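Sorting the desk, one Sunday in March

I've had the same beige plastic desk organizer for six years, and until this month it was mostly a place where paper went to be forgotten. I finally emptied it on Sunday after I missed the renewal date on my library card from the Farnero branch. The notice was in there the whole time, behind a stack of takeout menus and the manual for a printer I gave away.

I started at 9 in the morning with everything out on the floor. There were 42 sheets of loose paper, and I kept 6. Most of the rest was old bank mail and parking receipts from the Tilotport ferry lot. The shredder overheats if you run it too long, so I did it in batches and wiped down the plastic between them. The little cutouts in the sides collect dust, and an old toothbrush with dish soap gets it out.

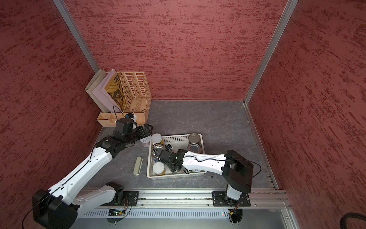 My rule now is that the upright slots are only for things I need to find by looking. Folders go on the left. One is for the apartment and one is for taxes. Anything thin and floppy goes between two stiffer things or it slides down and curls at the bottom. The low tray in front is for small stuff like stamps, keys and the tape measure. I used to pile mail on top of it, and I've stopped doing that.

The other half of the job was cans. I had been keeping extra food on the closet shelf above the paper, and I wanted to know what was there before I went to the store again. The easiest way to do that is to put it all on a table and turn the labels toward you. I wrote the dates on masking tape and stuck them on the lids, month first. Two were past the date and went out. The ones that need using soonest go back at the front, and the taller containers go behind.

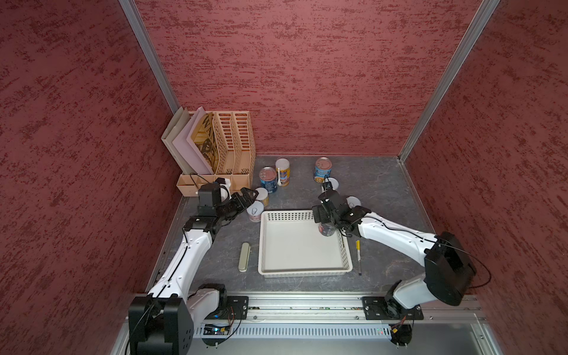 Cans out on the table, some of them next to the organizer.

I looked at a stacking can rack from Alo that cost 30 dollars and decided against it. The shelf is deep enough for two rows, and a rack would take up the height I need for the tall ones. A shoebox lid works fine as a pull-out tray.

I still have to do the bottom drawer, where the cables and the warranty cards are. That will have to wait for a weekend when I'm not going to Mabula.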